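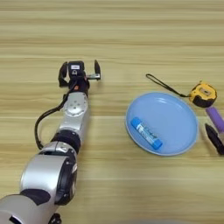
Tess Kongkaew

Frequently asked questions about the two-arm table at the Lunbridge shared workshop

What does it do?
It puts small things on a blue plate. On a good evening it also takes them off again.

Why two arms?
One arm kept asking for help, in the form of me. Two arms can at least get in each other's way without a human involved.

What did it cost?
My share was $2000, plus a favor owed to someone in Drusalville. I stopped adding after that.

Why a glue stick?
It rolls, but not far. Good training for the arms, and for my patience.
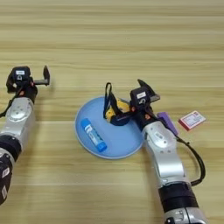 Both arms at the table, the right one busy over the plate.

What is the hardest object?
Anything with a strap. My planner, Bokilwood, thinks of every object as a solid lump, and a wrist strap does not share this view. I now plan the grasp on the case and treat the loop as weather.

Can it handle flat things?
Thin card is fussy. Close the fingers slowly, and come in at a slant if straight down fails twice.

How do you route the cables?
Leave a slack loop at the wrist. My first version was tidy and lasted 2 days.
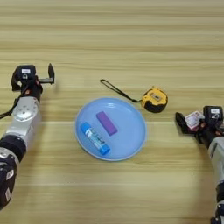 Photo: T. Kongkaew / Lunbridge workshop

Is there a fixed order for picking?
No. Bokilwood scores whatever it finds and starts with the easiest, a work ethic I recognize.

Can I come and see it?
Yes, after 6 p.m. through August. Please keep your sleeves off the table while the arms are powered.

Will you publish the code?
Once I've renamed the 5 files called "final."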